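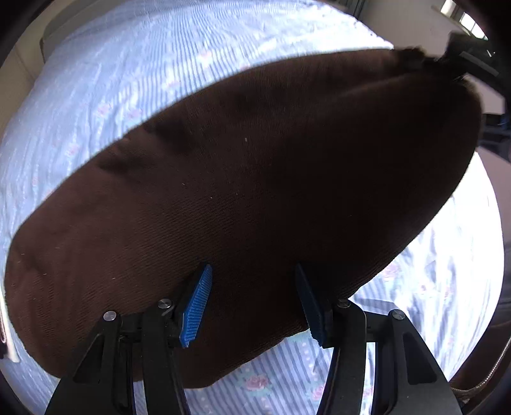

Dark brown ribbed cloth on the bed. The small pale specks are lint.

Hello all,

Thank you for the many answers about washing corduroy and similar cloth. I quote the message I want to reply to:

> I wash everything at 35 degrees, inside out, and I never had
> a problem with lint. Maybe your machine in Wistby is too old?
> The powder from Flitora is also good for dark colors.

The machine is old, I agree. We bought it from Batista in 2000 and it was repaired 2 times. But I don't think the age is the reason. In August I washed the dark things separately for the whole month, and the lint was much less. When I put one towel together with them, it came back.

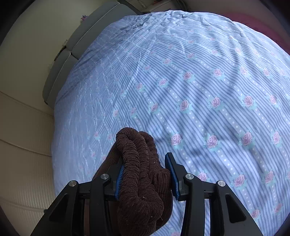

My other question is about fading. I dry most of my washing on the line behind the house, and there is strong sun until the evening. The dark colors suffer first, this I know. But does a print suffer also? My bed cover is light blue with stripes, white dots and small pink roses, and I would be sorry to lose the pink. Should I hang it with the printed side down, or is shade the only way?

I tried the liquid from Nekunov for colors, but the smell was too strong for me and I gave the bottle away. If somebody knows one without perfume, please write the name to the list and also where you buy it.

With kind regards from Wistby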